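Sistik kitchen notes
Sat 20 June

1/ I want to write a small thread about msemen, the square flat bread from Morocco. I have made it every weekend since May and I think now I understand it a little. English is my third language, so please be patient with my kitchen words.

2/ The name comes from a word for butter or fat. You fold the dough with oil, butter and semolina between the layers, and you cook it in a dry pan. It is eaten at breakfast or in the late afternoon, with honey or with soft cheese.

3/ My flour is half fine semolina and half plain white flour. At Berton they sell only the coarse semolina, and it scratches holes in the dough. The fine one I buy from El Idrissi, next to the tram stop. They keep it on the bottom shelf, behind the couscous.

4/ For one batch: 250 g of each flour, a teaspoon of salt, a pinch of yeast, and warm water until the dough is soft like an earlobe. Knead it longer than you want to. I knead for 20 minutes by hand. My neighbour uses a mixer and her bread is also good, I must admit.

5/ Divide into balls, rub each one with oil, cover, and let them rest. If a ball pulls back when you press it, it is not ready. Give it 5 minutes more and try again.
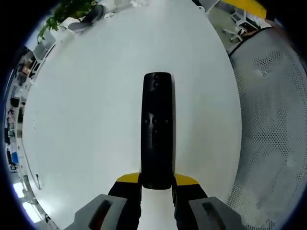
6/ Folding. Oil the bench and your hands. Push the ball out from the centre until you can almost see the bench through it. Spread a little melted butter, sprinkle semolina, fold in three like a letter, then in three again. Now you have a small square.

7/ Rest the squares too – I skipped this the first time and they came out thick like a doormat. Then flatten with the palm, starting with the square you folded first.

8/ Cook on medium heat, turning often, until both sides have golden spots. I use a heavy Prostlow pan that was 80 dollars. A cheaper one will do, if it has a flat bottom.

9/ Somebody asked about wholemeal flour. I tried it once, a quarter of the total. The flavour was nice but the dough tore everywhere. Maybe with more water.

10/ They freeze well. Put baking paper between them and reheat in the pan, no microwave. For the honey: melt equal honey and butter in a small pot, do not boil it, and pour while the bread is hot.

11/ Next I will try the one stuffed with onion, parsley and paprika. If your family puts something else inside, please write it under this post.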